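Henville sorting office: the slow lane gets slower

Regular readers will remember that in November we were promised a parcel counter open on Saturday mornings. We now have a parcel counter open on Thursday afternoons, between two and four, when everyone who orders parcels is at work paying for them.

The change was announced on a sheet of paper taped inside the door of the Tundine Road office, where it could be read by anyone who had already got in. It says the new hours follow "a review of customer habits". The review seems to have found that our habit is to turn up on Saturday and rattle the handle.

Napaporn Onsri of Hokau Terrace has kept a tally of the red cards put through doors on her side of the street. She makes it 362 since the summer, 20 of them for her own house, and 6 of those delivered while she was sitting in the front room with the curtains open. One card said her parcel had been left with a neighbour at a number that does not exist. She went and looked anyway, and reports a very nice hedge.

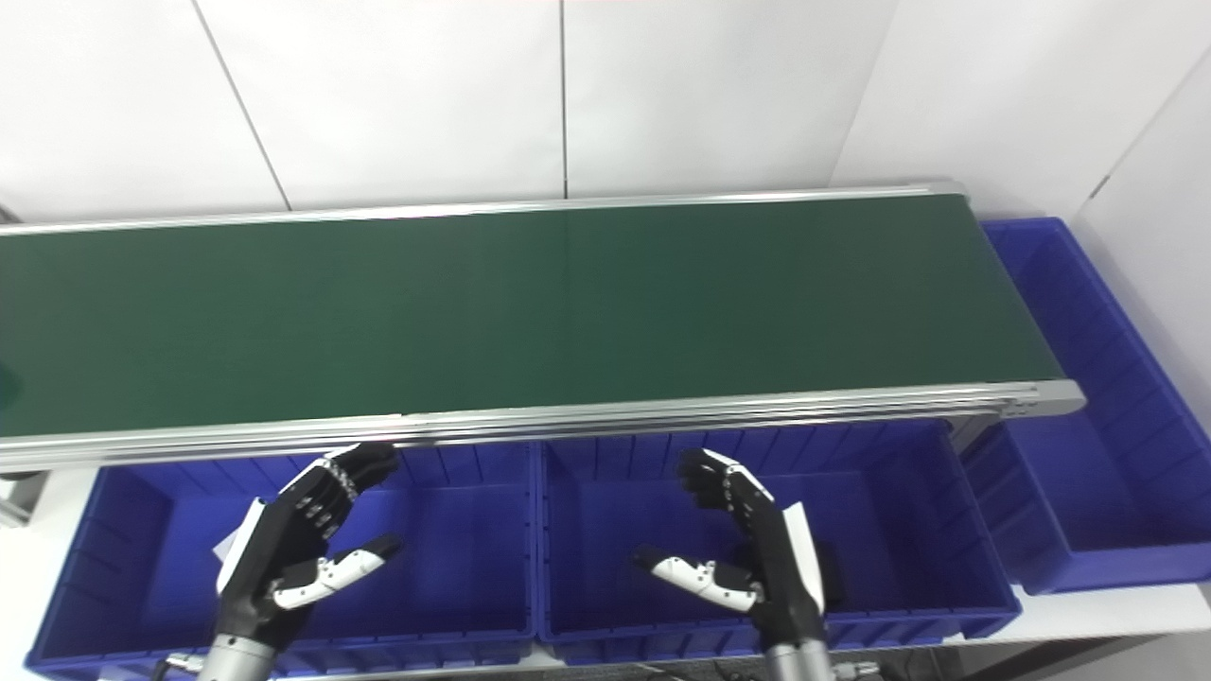

A conveyor with nothing on it.

We wrote to the district manager in the new year and had a courteous reply. It thanked us for our patience, which we had not offered, and pointed us to a website. The website asks for the number on the red card and then, if you type it in correctly, suggests you visit the counter.

Somboon, the grocer at the bottom of the hill, has meanwhile started taking in parcels for customers behind the rice sacks. There is no charge, though it is hard to leave without a bag of limes. He would like it known that he has run out of floor and cannot accept anything larger than a toaster.

The petition for Saturday opening is on his counter and needs 1,000 names before the district will look at it. Please sign once only, and in your own name — the last sheet had to be thrown out on account of two Napoleons. Full sheets can go through our letterbox. Please don't post them.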